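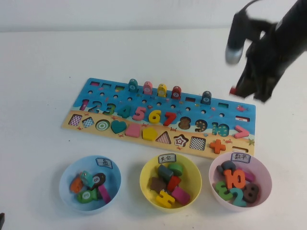
[sorholm-users] Re: fault 676, gripper opens by itself over the board

Quick one, have to give the cell back at noon.

Got 676 again this morning. Same task as before, sorting board with the three bowls (fish, numbers, other), pieces coming and going at the right end of the board. Arm was fine. Joints fine, no collision flag, no e-stop. The gripper just let go. Fingers went to full open on their own and the arm kept right on going through the rest of its path like it was still holding something. That second part is what bothers me more than the drop.

What I know so far:

Happened 3 times since the Dumex firmware update. Never before it, but we weren't running this long before it either, so don't read too much into that.

Always after a long stretch, never in the first few cycles.

Log shows grip force normal, then one line with 676, then force zero. No warning ahead of it. The Zakport box records the fault but doesn't pass it on as a stop. It should. I'd call that a bug whatever the cause turns out to be.

Swapped the gripper cable, no change. Didnt touch the wrist connector, that's next.

After the last one I had it parked off to the right, fingers open, and sent close commands by hand. Closed every time. Opened every time. Of course.

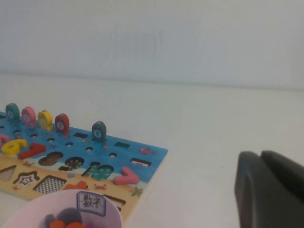 Iulian Tănase wrote:

> Saw this on our Leitão cell in February, same number. Ours was
> the supply sagging when the wrist turned far over. The gripper
> reboots, and on reboot it opens to find its zero. So it isn't
> really dropping the part, it's starting up with the part in its
> fingers. Check whether the uptime counter on the gripper resets
> when you get the fault. If it does, look at power before you
> look at anything else.
>
> Also please tell me you are keeping hands out of there. We had
> somebody reach in to grab a fallen piece while the arm was still
> running its path. It missed him. I would not count on it twice.

OK the uptime thing is a great tip, did not know it had a counter. Will pull it this afternoon. Reboot would explain why the force goes to zero instead of ramping down, and why the log has a gap there. I had put the gap down to the logger.

On hands: yes and no. We had a rule but it was a "be careful" rule. As of today it's pause first, wait for the arm to stop, then reach. If a piece lands between the board and a bowl it stays there til the run is paused. I put it on the sheet by the pendant. Light wooden pieces so people get casual about it, but the arm doesn't know what it's carrying.

Also changed on our end: the script now reads gripper state between moves and quits if it says open when it ought to be closed. Crude, adds a short wait on every pick. It won't catch a reboot in the middle of a move, only at the end of one, so it's no substitute for a real stop.

Two questions for anyone on here:

Can the Zakport be set to treat 676 as a stop? I see a fault table in the settings but it's grayed out for me.

Has anyone gone back to the older Dumex firmware and did it take ok? I've got 4 of these grippers and don't want to brick one finding out.

Iulian, what did you end up doing about the supply? Seperate feed for the gripper or a bigger unit for everything? Part numbers welcome.

Will post the counter readings when I have them.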